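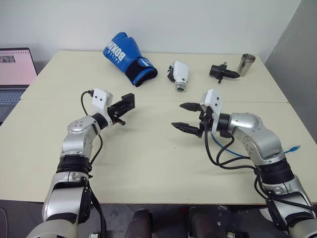 ## Trultell opens its teaching bench to newcomers

*4 Oct 2024*

It has been a busy and very happy week at Trultell, where the two-armed bench in the Katona room is now open to anyone on staff who would like to try teaching a robot by remote control (and yes, that includes the folks in accounting, who have been asking since February!). The person at the controls moves a pair of handles, the silver arms follow along, and every movement is saved so the robot can learn the job from it later on.

Twelve people have signed up for the first round, and each of them gets 75 minutes with a coach from Bovevex, the small firm that wrote the lesson plan. Beginners start with everyday things, a steel cup or a boxing glove, and get used to opening and closing the grippers before they move along to the fussier work with network cables.

Cables are the part everybody wants to talk about afterward. A plug has to meet its port nice and straight, and learning to go slowly with two hands that aren't quite your own takes a good deal of patience. The team would like to have 1,000 saved demonstrations of the cable task, which they have named Dindia, and they're glad to have help getting there.

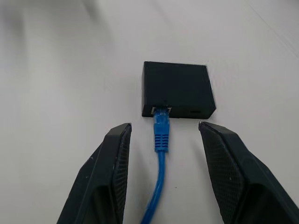
*A blue network cable plugged into a small black box, with the gripper fingers open on either side.*

Sign-up sheets for the second round are by the Katona room door, and sessions run for two more weeks.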